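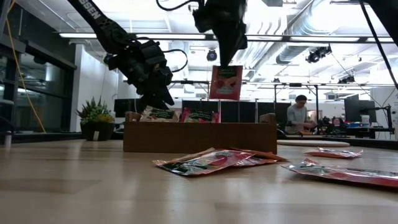 Snacks in der Holzkiste: Fragen an eine Packplatzplanerin

Bei Kisar in der Kommissionierung werden Snacktüten in flache Holzkisten gesetzt, stehend, mit dem Etikett zur langen Seite. Die Planerin, die den Arbeitsplatz ausgelegt hat, möchte ungenannt bleiben. Über die Kiste spricht sie ausführlich.

»Die niedrige Wand ist Absicht«, sagt sie. Der obere Rand der Tüte müsse über die Kante ragen, sonst sei die Sorte im Regal nicht zu erkennen. Auf eine Kartonvariante von Olness habe man verzichtet, nachdem sich bei 3000 Testpackungen die Seitenwände ausgebeult hätten.

Schwierig sei der Beutel selbst. »Folie glänzt, sie rutscht, und der Inhalt wandert nach unten. Eine liegende Tüte hat eine andere Form als eine stehende.« Gegriffen werde deshalb am oberen Ende. Ränder, die sich aufbiegen, erleichterten das Aufnehmen; überlappende Tüten müsse man vorher trennen.

Zur Reihenfolge gibt es eine Vorgabe: zuerst die beiden Plätze an der Längswand, dann die Mitte. Lange Formate kommen zuletzt. »Die kippen, wenn sie keinen Nachbarn haben.«

Die lichte Länge der Serienkiste beträgt 510 mm, die Wandhöhe 120 mm. Eine Kiste soll in 60 Sekunden gefüllt sein. Ob das mit gemischten Sorten realistisch ist, lässt sie offen: »Mit einer Sorte ja. Gemischt habe ich noch keine belastbaren Werte.«

Ab September wird eine Einlage von Bidska geprüft, zunächst nur für die schmalen Formate.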